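Drurnby Self Storage, Building 406
Monthly walk-through checklist, December
Checked by: Dwight Sandhu
Copy to: Blandine Sabatier, site office

Entrance and loading bay
Front door closes and latches without help: OK
Keypad lights up, all buttons respond: OK. The 6 sticks in cold weather but still registers.
Bay floor clear of pallets and cardboard: NO. Two mattresses left by the roll-up door. Tagged for removal.
Ramp grip tape: Worn at the top edge. Replace before ice season gets going.

Corridors
Exit signs lit: OK except the one by unit 13, which flickers. New battery ordered.
Extinguishers in place, pins and seals intact: OK
Extinguisher tags signed for the month: OK
Aisles clear: Customer cart left outside unit 11. Returned to the bay.
Sprinkler heads clear of stacked goods: OK in the open lockers. Closed units not checked.

Units and locks
Door tracks straight, no bent slats: Unit 11 drags on the left side. Greased it, still drags. Needs the door company.
Hasps tight: OK
Vacant units swept and locked: OK
Spare keys tagged with unit number: Three tags too faded to read. Rewrite in marker.
Keys left attached to locks: Remove and hand in at the office the same day. 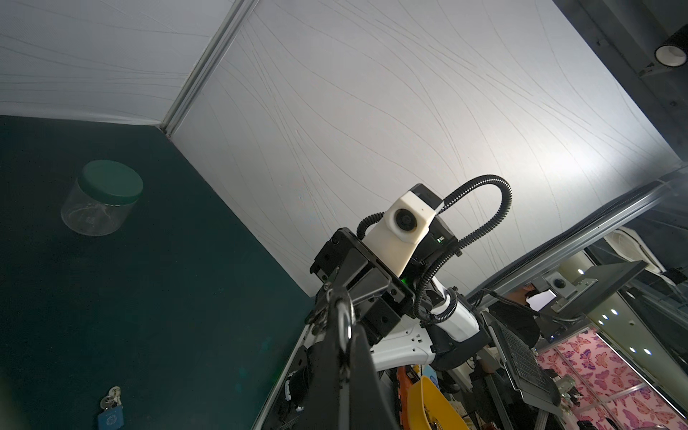 Can a customer leave a spare key with the office?
Only in a sealed envelope signed across the flap. The office keeps it in the key safe and will not open it without the customer present or a written request.

Outside
Gate closes fully: OK
Lot lights: One out on the east side. Reported Sunday.
Drain grates: Leaves cleared.

Recheck needed: ramp tape, exit sign at 13, door at 11.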